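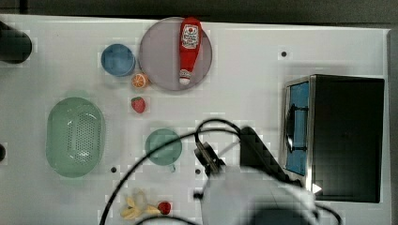

We've been eating at Luvau for a while now, mostly because it's on the way home from my daughter's swim practice and everybody in my family can find something they'll eat there. If you don't know it, it's one of those build-your-own bowl places. You pick a base, you pick a protein, you slide your tray along the glass and point at things. I've been there enough times that I could probably order in my sleep, so when they started selling the Home Bowl Kit in January I was an easy target. I bought one the first week.

The kit comes in a flat box that you pick up cold from the counter. It says it feeds 5, and I'll get to that. You choose 2 sauces when you order and everything else is set: a bag of rice, a bag of shredded cabbage, marinated chicken thighs (or tofu, if you ask), pickled cucumbers, corn, a little tub of crispy onions and a card with the steps on it. You have to do the cooking yourself, which my husband found hilarious. "So we're paying them and we're also the staff?" Well, yes. But have you tried getting three kids through a restaurant line at 6:30 at night? I'll be the staff.

The chicken first, since it's what you're paying for. It's very good. It's the same marinade they use in the restaurant, a bit sweet, plenty of garlic, and it browns beautifully if you leave it alone. The card tells you to cook it over medium heat for eight minutes, and I think whoever wrote that has a much better stove than mine. The first time I followed the card and got pale, sad chicken sitting in a puddle. The second time I used my cast iron on high, did it in two batches, and it came out with those dark sticky edges that make you stand at the stove eating the "test pieces." I ate a lot of test pieces!

The rice is fine. It's the parboiled kind that steams in its bag, and it does what it says, but it clumps. If you have a rice cooker, make your own and save the bag for a lunch. I have a Nomura that I bought used and have hauled through two moves, and the rice out of that thing makes the whole bowl taste more expensive.

Now the sauces. There are six on the list and I've tried five of them over four kits, so here's how I'd rank them.

The sesame one is my favorite by a mile. Thick, nutty, a little bit of vinegar. I've put it on leftover noodles and on a plain baked potato and I regret nothing.

Chili lime is second. It's hotter than the one in the restaurant, or maybe they just give you more of it. My oldest loves it. My youngest licked the spoon and had to go stand in the yard.

Green herb is nice but it separates, so shake it hard.

Smoky tomato tastes like barbecue sauce that's trying to be fancy. The kids finished it, so what do I know.

Peanut I would skip. It was grainy both times, and it's so thick it sits on top of the cabbage like frosting. I thinned it with hot water and a squeeze of lime and it was better, but for this money I shouldn't have to fix it.

The one I haven't tried is the miso mayo, which has been sold out every single time. If you've had it, please tell me if I'm missing anything.

About the vegetables. The cabbage was crisp every time and there was more of it than we needed, so I usually have slaw the next day. The pickled cucumbers are the real thing, crunchy and sour, and I'd buy them by the jar if they sold them that way. The corn is just corn. The crispy onions come in a tub that is honestly insulting. It's a garnish for two people, maybe, if those people don't like each other much. I keep a bag of them in the pantry now so there's no fighting.

Does it feed 5? It feeds my five, but two of mine are under ten. If you've got teenagers, or adults who skipped lunch, you'll want to add something. I fry eggs and put one on each bowl. The time my brother-in-law was over I made a second pot of rice and opened a can of black beans and we were all full.

I did compare it to the obvious competition. Kostov, the deli two doors down from Luvau, has a taco night box that costs a few dollars less, and you get a lot more food for it. The meat comes already cooked, too, so dinner is on the table as fast as you can warm the tortillas. But it's also pretty heavy, and the salsa is watery. We like it for game nights. For a regular evening when I want everyone to eat something green without a speech from me, the Luvau box wins.

Ordering could be easier. They use the Planditia app for pickup and it is not my favorite thing in the world. It logged me out twice, and it'll let you choose a pickup time that the restaurant can't do, and then you get a text with a new time after you've already left the house. I've started just calling. The person on the phone has always been lovely, and they'll tell you which sauces are out so you don't get your heart set on the miso mayo like some of us.

There's also a points program. Each kit gets you points, and I'm sitting at 222 right now. You need 333 for a free one. I'm not sure how they came up with that number, but I'm close enough that it's working on me, so well done to whoever is in charge of that.

A few small things before you buy one. Eat it the day you pick it up or the day after, as the chicken gets mushy if it sits in the marinade much longer. Ask for the tofu extra firm - they have two kinds and the soft one falls apart in the pan. And take the cabbage out of the box before you put the box in the fridge. Ours got shoved against the back wall once and half of it froze.

I'd give it four stars out of five. I'd go up to four and a half if they fixed the cooking card and put a decent amount of onions in there. We're having it again this week, sesame and chili lime, and I've already hidden the good spoon so I can get to the pan first.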